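Nambiar bread table: news for members

We begin the new year with the bread table again. It was a small trial in the autumn, and 83 members filled in the paper form to say they would like to keep it. Thank you for this. The table opens on 3 Jan 2026 in the hall at Lonemix, and we will bake the long rolls with the orange stripes, which many of you asked for by name, although they do not have one yet.

Please take one blue plate each and bring it back to the table when you have finished. We own only eight of them.

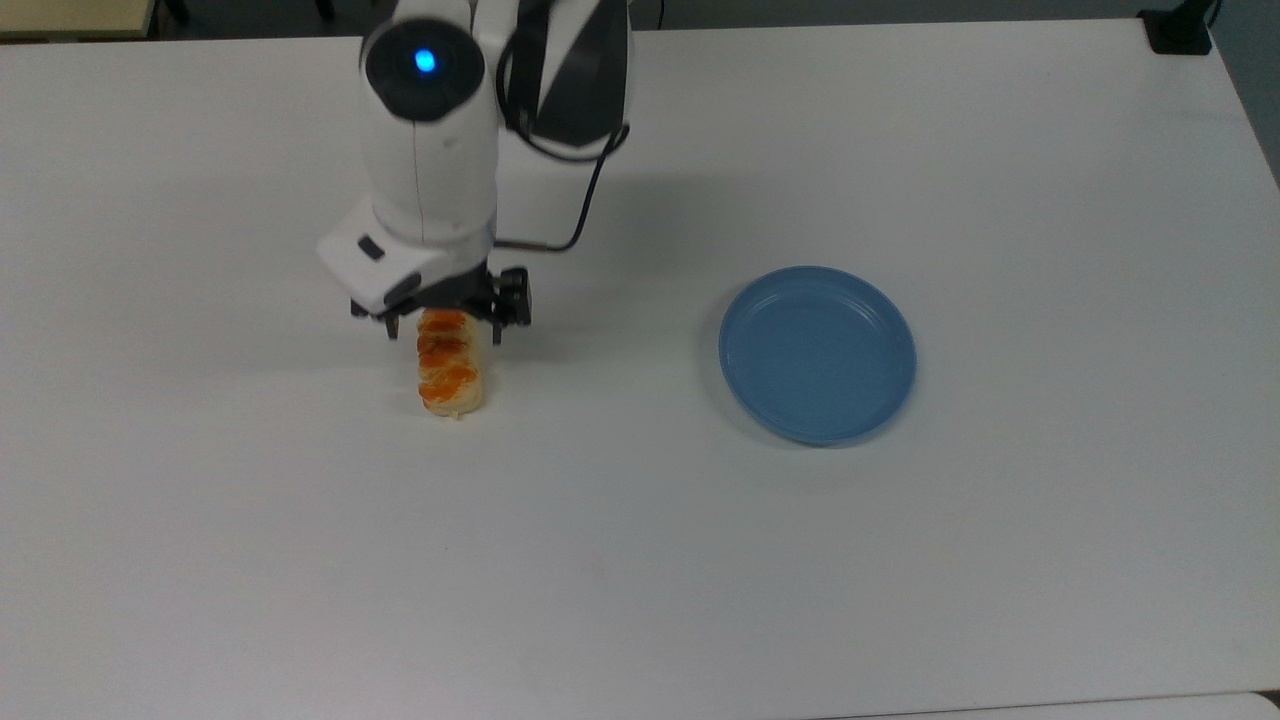

What we need for February

We are looking for 2 more people who can bake at home in the evening. Flour and baking paper are paid for by the club. If you have an allergy, please ask for the list of ingredients before you eat. Old bread tins are also welcome, if they are clean.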